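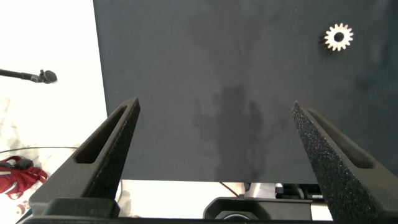 So I've been meaning to write about felt for a while, and I keep putting it off, mostly because I wasn't sure anyone would want to read a whole post about felt. But three of you asked in the comments under the sewing nook post what I use to cover my work surfaces, and I typed such a long reply that my phone froze and ate it. You're getting the full version instead!

Short answer: dark wool-blend felt, the thick kind, stretched over a board. I've been doing it for years and I'm never going back to a bare tabletop for small stuff. If you do beading or hand sewing or fix jewelry or even just sort through buttons like I do on a rainy afternoon, you know the sound of a thing hitting a hard table and then pinging off to live under the radiator forever. Felt fixes that. Things land and they stay where they land.

I got my first piece from Rajput, the fabric place over by the old bus depot (if you're local you know it, it's the one with the bolts standing up in trash cans out front). They had a remnant in the bin for $7 and it was bigger than I needed, so I covered a board with it and used the scraps under the feet of my sewing machine. That remnant was a bright red and I want to warn you off red right now. It looked wonderful for one evening. Then I tried to thread needles over it under a lamp and my eyes were swimming. Everything I looked at afterward had a greenish tinge for a minute or two. I gave the red one to my sister's kids and they use it for a puppet stage.

Dark is the way to go. Navy or charcoal, either one. Pins show up, pale thread shows up, seed beads in almost any color show up. The only thing I really lose on it is black thread, and for that I throw down a white dish towel. Some people swear by cream felt and I get it, it's prettier in a room, but cream felt near a cup of coffee is a short love story.

Now, the color thing. Someone asked if the dark ones go blotchy, and yes, mine do. Felt has a nap even when it looks like it doesn't, and if you brush one patch one way and your sleeve rubs another patch the other way you'll get lighter and darker areas. Add dust and a bit of lint and some spots start looking more gray than navy. I used to fuss over it constantly. I'd be in there with a lint roller every time I sat down, and all that did was pull up fuzz and make it worse. These days I use a soft clothes brush, one direction only, top to bottom, and then I leave it alone. A damp cloth (barely damp, wring it out like you're mad at it) takes care of anything sticky. Steam helps if you've got a dent from something heavy sitting on it, but hold the iron above the felt and don't touch down. I've scorched one. The smell hung around until dinner the next day.

OK, the board itself. I've tried foam core, cork, and a piece of leftover shelf. Foam core is fine if you only want to pin things to it, but it bows once the fabric is tight. Cork is lovely and crumbly and gets everywhere when you cut it. The shelf was the winner. It came out of a Skeltidska bookcase I took apart when we moved, and it's flat and heavy and doesn't wander around the table when I lean on it. I've still got two more of those shelves in the closet and I'm saving them like treasure.

Covering it goes like this, more or less. Cut the felt so you've got a couple of inches extra all the way around. Lay it face down on something clean, put the board on top, and start in the middle of one long side. One staple. Then go straight across to the other side, pull it snug, one staple. Same on the short sides. Then work out toward the corners, going back and forth. I know it's tempting to just run down one whole side and be done with it! I did that the first time and ended up with a diagonal ripple I could never get out. Snug is plenty, by the way. If you haul on it too hard the felt thins out and you get pale stretch marks near the edges.

Corners I fold like a present and then trim underneath with small sharp scissors so there isn't a big lump. The back looks terrible. I glued an old pillowcase over the back of one of mine to hide the staples and protect the table, and that was worth the extra twenty minutes.

If you don't want to staple, a spray glue does work. I used a can of Naveck on a small one and it held fine, but you have 11 minutes according to the label before it grabs, and I spent most of those looking for my other glove. Do it outside or with the windows open. And smooth from the center with your hand flat, or you'll trap bubbles.

One thing I did change this winter is where I keep it. I used to lean the board behind the door, where it got knocked over and collected dog hair. There was a Skedstead rack at the thrift store, the slotted kind for holding trays, and it turns out to be perfect for this. The board slides in on its side and I pull it out when I need it. My baking sheets are a little jealous of how nice the craft storage is getting.

Oh, and light! A lamp set low and off to one side is best for spotting a lost pin on felt, you get a tiny shadow next to it. Straight overhead light flattens everything and I can stare right at a pin without seeing it.

I think that covers what people were asking. I still owe you the button jar post, and I haven't forgotten about the one on drawer liners either, I'm just waiting for the glue to dry on something so I can show you. If you've got a felt color you love for close work, tell me in the comments, especially if it's a dark green. I've been eyeing a dark green.

Posted 20 March 2026

Contact | All posts © 2026, please ask before reposting | Back to top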